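Bavar Parts Desk: Frequently Asked Questions

How do I request an item from stores?
Send the request form to the Brustdale desk before 3:00 p.m. Requests received by then are picked the same day. Later requests go into the next morning's run.

What is the difference between a stock code and a bin code?
The stock code identifies the item. The bin code identifies where it is kept. Bin codes change when shelves are rearranged, so always order by stock code.

Can I order less than a full pack?
Yes, for any item marked "split" in the catalog. Fasteners, seals and labels are sold by full pack only. The smallest pack of M4 screws is 994 pieces because the supplier packs by weight.

How are mixed small items stored?
Items with no assigned shelf are held in gray bins and recorded under one bin code. Each item keeps its own stock code. Search the catalog by stock code to see which bin it is in.
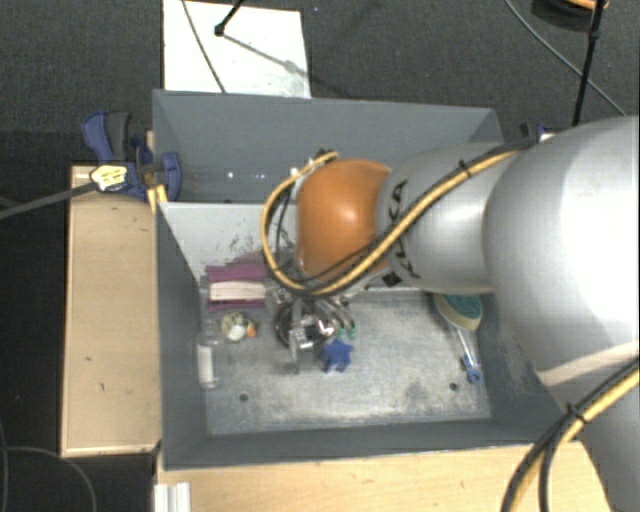 KUKA arm over a gray bin of small household items.

How long are unclaimed orders held?
Three working days at the counter. After that the order is canceled and the items go back into stock. You will receive one reminder by email.

Who approves large orders?
Orders over $3,000 need a signature from your budget holder and from Anjani Pasaribu. Attach both to the form. Splitting an order to stay under the limit will delay it.

Can I return an item?
Unopened packs are accepted within the same billing month. Opened packs, adhesives and batteries are not accepted. Quote the order number on the return slip.

The catalog shows stock, but my order was refused. Why?
The quantity may be reserved for another job. Reserved stock is shown in the second column. Vovero users on the old catalog view will not see this column until the July update.

Who do I contact about a wrong item?
Call extension 319 or write to Elif Naz Polat at the Brustdale desk. Keep the item and its label together until you get a reply.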